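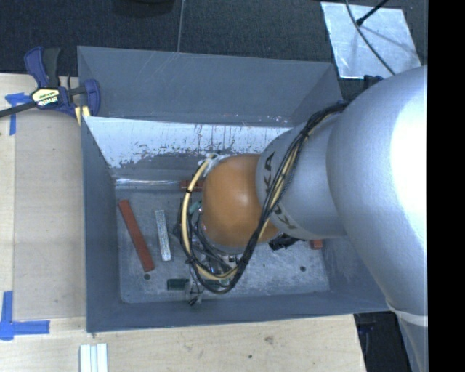

MINUTES, BIN PICKING BUILD GROUP

Workshop > Groups > Bin Picking Build > Minutes

Held at the Msimang shared workshop, 21 June 2023

Present: Trinity Schumacher (chair), Lindiwe Kekana, Nobuhle Nel, Lungile Khumalo (minutes)
Apologies: Lizelle Jacobs

1. Minutes of the last meeting

Accepted with one change. The line saying the arm "can now clear the bin" was struck at N. Nel's request. She was there for the run in question and does not think anyone could call that clearing. It now reads "the arm was tried on the bin."

2. State of the build

L. Kekana reported 53 pick attempts logged since the last meeting, of which 47 ended with a part lifted over the wall of the bin. T. Schumacher asked how many of those were done with someone at the keyboard nudging the pose. Lindiwe said the log has no column for that. Trinity said in that case she would not be quoting the number to anyone.

Long bars are the worst when they lie tilted. Short blocks in the open are fine. A block against the back of the bin is still mostly luck, in Nobuhle's view, as the wrist gets there before the tool does. Lindiwe disagrees and blames the approach angle. Left open.

L. Khumalo pointed out that the upper part of the back wall throws a bright reflection and asked if the vision side had been checked against it. It has not. Suggestions were matte paint or moving the lamp. Nobuhle would like the lamp tried first, given that the inside is scuffed enough already and paint will not last there.

3. Cables

Long discussion. The bundle at the wrist still makes a big loop, with tie ends and thin wires dangling toward the parts. Lungile asked for a proper dress pack. Lindiwe got a price of $300 from Troleck for one that may or may not fit a KUKA of this age. Trinity will not approve $300 for "may." Lindiwe to trim the tie ends and shorten the loop by hand, then run the wrist through its full turn at low speed with somebody on the stop button.

Nobuhle wants it noted that she raised the loop in January and was told it was temporary.

4. Holding the bin down

The bar clamp at the corner stays for now. Trinity does not believe one clamp is a fixture, and neither does the group. The blue tape on the tabletop is fine as a guide for people but it holds nothing. Lungile offered to cut two wooden stops and screw them to the table. Agreed, provided he asks before drilling.

5. Offer from Nastetti

Nastetti have written again offering their Brullico grasp software on a free trial. Their letter promises 2000 picks without a miss. Trinity asked on what parts, in what bin, and who was counting. The letter doesn't say. Lindiwe would still like to see it run on our own blocks. Agreed to ask for the test conditions in writing and not to install anything until they come.

6. Open evening

Lizelle had asked by email whether the arm could be shown to visitors. Nobuhle against. Lindiwe in favor if it runs slowly and people are kept well back. Trinity said she would want to watch a full bin emptied with hands off the keyboard before deciding, and has not seen it yet. Carried over.

Actions

Lindiwe: trim and shorten cables; add a "hand corrected" column to the log; write to Nastetti
Lungile: wooden stops; circulate these minutes
Nobuhle: lamp position
Trinity: reply to Lizelle

7. Any other business

Whoever borrowed the long hex keys, please put them back. Next meeting to be set by email.

Msimang Shared Workshop | Contact the build group | Back to top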